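A visit to the Clarkside robot house
Posted in Reports, November

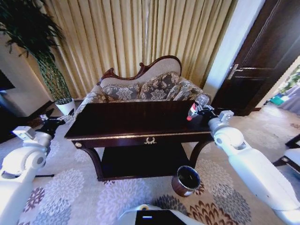

The upstairs sitting room at Clarkside, with the bottle in the right gripper.

On Thursday I went with the Gukomska study group to see the household robot laboratory at Clarkside. We were 13 persons and the bus was late, so we missed the coffee and went directly to the talk.

The laboratory rents furnished rooms and does its experiments in them. I had expected a hall with test benches and yellow lines on the floor. The room we saw has a settee with flowered cushions, long curtains and a carpet with very large flowers, and in the middle a dark console table with a thin gold line along its edge. My grandmother would have liked it. The two-armed robot works at this table.

The research question is how a robot can learn to put an object down in a room it has not seen before. Picking up is studied a lot, they told us, and putting down much less. For a person it is the easier half. For the robot it can be the harder one, as it must know where the surface is, how the object sits in the fingers, and when to open them. A glossy table makes this worse, because the reflections disturb the depth measurement.

Their method is called Drorano. First a person guides the arms through the task, and the camera pictures and the arm positions are stored together. Then a model is trained to predict the next short piece of movement. So far this is common practice. The new part is that each recording is cut at the moment of contact with the table, and the last part before contact is given more weight in training. The group collected 499 recordings in 26 rooms. One of the team said that the number of rooms helped more than the number of recordings, and she showed us a curve for this. With 300 recordings from many rooms the result was already better than with the full number from only a few rooms.

After the talk we went upstairs in two groups. The task was a plastic bottle with a red cap, which should stand upright at the right end of the table. The arm holds it tilted at first, with the cap down toward the table top, so the wrist has to turn a long way. We saw several attempts. Most of them ended with a standing bottle. In one the gripper opened too early and the bottle rolled under the settee – it took a while to get it out again.

I asked about the failures. The answer was that the model does not feel the contact, it only sees it, and from some angles the gripper hides the bottom of the bottle. They want to add force values from the wrist next year. I also asked about the Ackermann method, which plans the whole path before moving. They compared with it and found it more exact in known rooms but weaker in new ones. The numbers are not published yet, so I did not write them down.

Visitors are asked to wear soft shoes on the carpet. The next visit is in spring, and our group has places left on the bus.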